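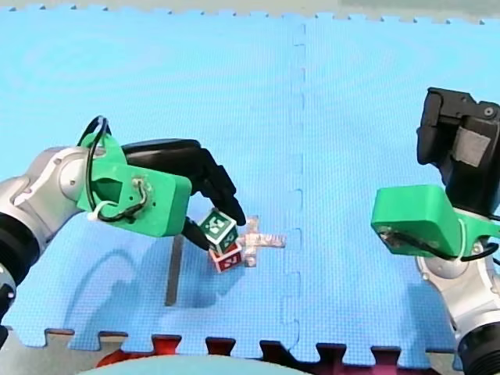
GIRNASDALE BUSINESS PARK
Security Users Group – Minutes of Ordinary Meeting

Held: November 5, 2024, Meeting Room 2, Bongate Building
Chair: Radoslava Urban
Present: Representatives of 11 tenancies, as per the attendance sheet
Apologies: Tretia Joinery

1. Minutes of the previous meeting
The minutes were taken as read and confirmed without amendment.

2. Matters arising
2.1 Side gate, Bongate Building. The replacement closer has been fitted. Tenants were reminded that the gate is not to be propped open during deliveries.
2.2 After-hours contact list. Three tenancies have yet to return their forms. The Chair will write to each of them again. Where no current contact is held, the monitoring centre will refer activations to park management and the call-out will be charged to the tenancy.

3. Alarm monitoring
3.1 The present monitoring agreement ends in March. Two proposals had been circulated with the agenda, one from the existing provider and one from Miranda Monitoring.
3.2 The Miranda proposal includes a second communication path by mobile network and a yearly test of every panel. The existing provider offers the second path at additional cost. Members asked whether panels in the older units would need to be replaced under either proposal. Miranda has advised in writing that they would not. No equivalent advice has been received from the existing provider.
3.3 The annual charge quoted by Miranda is $3916, to be shared by floor area as at present.
Resolved: That the Miranda proposal be accepted, subject to management's review of the termination clause. Carried, one abstention.
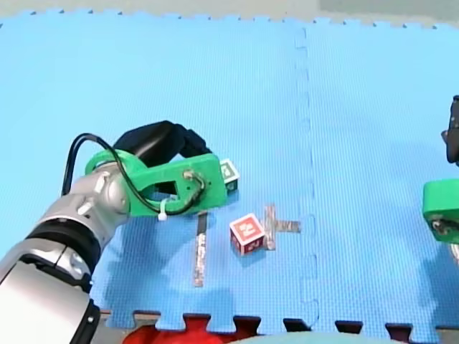 Robot arm with green gripper over light blue foam matting.

4. Key cabinet
4.1 The Chair reported that the cabinet in the loading dock office is at capacity and that its lock can no longer be recoded. An electronic cabinet with individual PINs and an access log was discussed.
4.2 Concern was raised regarding who would be entitled to view the log – it was agreed that access be limited to the Chair and park management, and that requests be made in writing.
Resolved: That management obtain quotes for a replacement cabinet, to a limit of up to $4000 including installation. Carried.

5. Lighting
The light over the rear stairs of the Tretia units remains out. Management to follow up with the electrician.

6. General business
Tenants changing locks must lodge a copy of the new key with management before work is carried out. One tenancy asked that cylinders be keyed to the park master at renewal of lease. Held over.

7. Next meeting
To be held in March, date to be advised. Agenda items to the Chair in writing.

Minutes subject to confirmation.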